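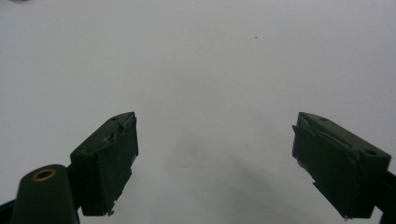 Ticket 111 — Invoice emails going out twice (sometimes)
Status: open, then closed, then open, now closed again
Logged by: Daichi Nomura

Starting a log on this one so I quit asking myself the same questions every morning.

What we know: customers on the Lendley plan are getting their monthly invoice email two times. Same invoice number, same PDF, a minute or so apart. The Olham office caught it first when one of their regulars wrote back "do you want me to pay this twice?" (fair question!). The April batch went to 900 addresses and the outbox shows way more sends than that.

8:40 am
Checked the obvious thing, which is whether the list has duplicates. It doesn't. I exported it, sorted by address, scrolled through the whole thing with my coffee. Clean. Also checked for the same person under two spellings and found a couple, but they only account for themselves.

9:25 am
Looked at Viritz, our mail scheduler. There's one job called "invoices monthly" and it's set to run at 6 am. One job. I was really hoping for two jobs, that would've been a nice short ticket.

10:10 am
Turned on the detailed log and sent a test batch to our own inboxes. Every one of us got exactly one email. Great, and also no help at all.

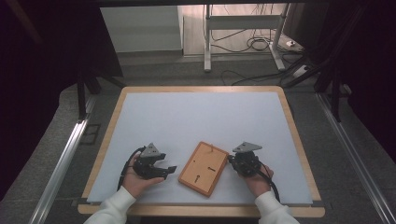
Asked Lunde support whether they'd changed anything on the relay side. Their reply was quick and polite and said no, but they did ask how big our batches are and what our timeout is set to. I had no idea we had a timeout. Went digging through the settings and there it is, under Advanced, then Delivery, then a little gray link that says More. 800 seconds.

11:50 am
OK so now I have a theory. The batch takes longer than the timeout. Viritz gives up waiting, decides the batch failed, and starts over from the top — while the first run is still happily chugging along. My test batch was tiny, so it finished long before the timeout and everything looked fine.

This also explains why only part of the list complained. The second run gets stopped when the first one reports back, so the people at the front of the alphabet get two and the people at the end get one. I pulled the complaints we have so far and sure enough they're all early-alphabet names. I may have said "ha!" out loud. 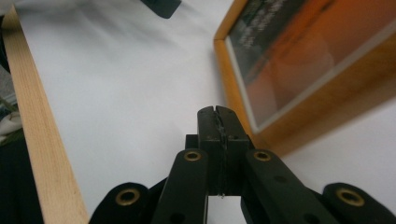

Closed gripper, seam down the middle.

1:15 pm
Split the job into smaller batches and switched "retry on timeout" to off. Ran it again against dummy addresses, full list size this time. One send per address. Closed the ticket.

2:30 pm
Reopened the ticket. Turns out "retry on timeout" has its own copy of the setting per batch, and the new batches I made had it switched on by default. Turned it off in each one, saved, logged out, logged back in to make sure it stuck (it has a history of not sticking). It stuck.

2:55 pm
Another full-size dummy run, one send each. Closing.

Left to do:
Send the apology note to the Olham customers. I have a draft, somebody please read it before it goes out.
Ask Viritz if the default can be changed on our account.
Go over the outbox after the May run, before anybody else does.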